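Notebook, November
Dye bench, second gray batch

Started 7:40 a.m. with the kettle already on, which means Gil-soo got in before me and would like it noted. Noted.

The job is still the Trolton order: wool-cotton blanket cloth, slate gray, matching a swatch that Trolton has mailed us twice in two different grays. Shirley Sawatzky phoned them. They said to match the second one. She asked which was the second one. They are getting back to us.

Batch 1 recap for anyone who skipped the last page. The wool took the color like a thirsty dog and the cotton sat there looking beige. Overall effect: oatmeal with regrets. I blamed the water. Da-eun Cheon blamed me. We ran the water and it is fine.

Batch 2, weights and liquor
Dry cloth 569 g, scoured the night before and left in the bath to soak. Zorkov black as the base with a little of the Fashola blue to pull it off brown. Salt in two additions this time. I stirred for the first ten minutes, then A-yeong took over and stirred properly.

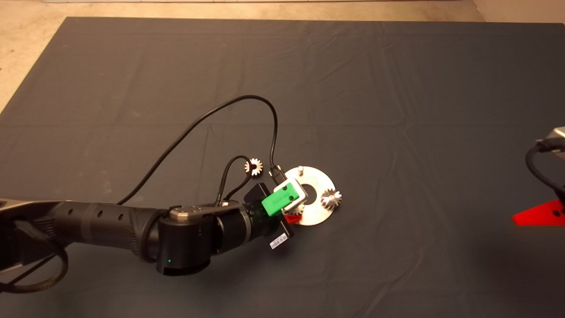

Temperature climbed faster than I wanted. The left burner has two settings, off and volcano, and somebody (me) put the pot on the left burner. Dropped it back by lifting the pot onto a brick for a bit. This is not in the procedure. It should be.

Held for an hour. Cooled in the bath. First rinse ran navy, second ran dishwater, fifth ran clear enough that I stopped arguing with it.

Result
Better. The cotton has come up to meet the wool and from across the room they read as one gray. Up close there is still a heathered look, which Shirley likes and which I am prepared to have intended. One paler streak near a selvedge where the cloth folded on itself in the pot. Bigger pot would fix this. The bigger pot is full of Da-eun Joo's walnut hulls and has been since before the weather turned.

Rub test, dry: clean. Rub test, damp: a faint smudge on the white cotton, less than batch 1. Velent fixative might take care of it, if we can find the lid that says how much to use. We have the jar.
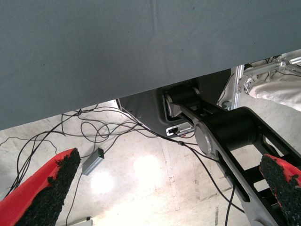 To do before batch 3
Move the pot to the right burner and leave it there.
Cut light-test strips from batch 2, half under foil, south window. Write the batch number on the strip this time and not on the foil.
Ask Joo about the walnut hulls. Ask nicely.
Order salt. The 3000 g tub is down to the crust.
File the recipe under 2379, same as batch 1, with a B after it. Gil-soo wants a new number. Gil-soo can have one when the streak goes away.
Shirley to ring Trolton again re: second swatch. I have both taped inside the back cover and have stopped being able to see the difference.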